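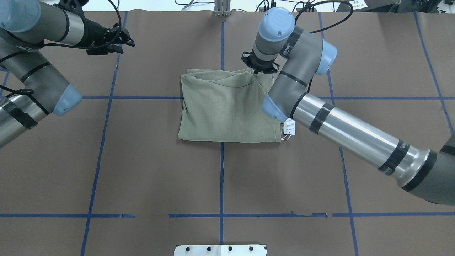
According to the finishing department at Stirnura, the shrinkage figure on a care label is only as good as the resting time before the first measurement. We heard this within minutes of arriving at the Etdale mill on 9 May 2025, and most of the visit followed from it.

## Dye house

Stirnura dyes cotton both as cloth and as finished garments. Olive and other muted greens are the difficult shades - they mix three dyes that do not take up at the same rate, so a small temperature error shows as a shift toward brown. Each lot is checked under two light sources before release. Lot 717 was on hold during our visit, pending a second reading.

## Conditioning and shrinkage

Cloth rests flat in the conditioning room before marking. The old procedure allowed 7 hours; the current one requires 15. Samples are then marked, washed, dried and rested again for the same period. Manalastas, the mill's main yarn supplier, runs its own test with a shorter rest, and the two sets of results do not agree. The mill uses its own.

## Folding and tagging

Garments are folded to a fixed width, then tagged. String tags replaced plastic fasteners in March after complaints of pulled threads at the seam. The string is slower to attach. Tag stock comes from Dusto and must survive steam without curling.

## Practical notes

- Ear protection is required in the weaving shed, which runs 129 looms.
- The water treatment plant was closed to visitors.
- The shade library can be viewed on request - ask at the front desk before the tour starts.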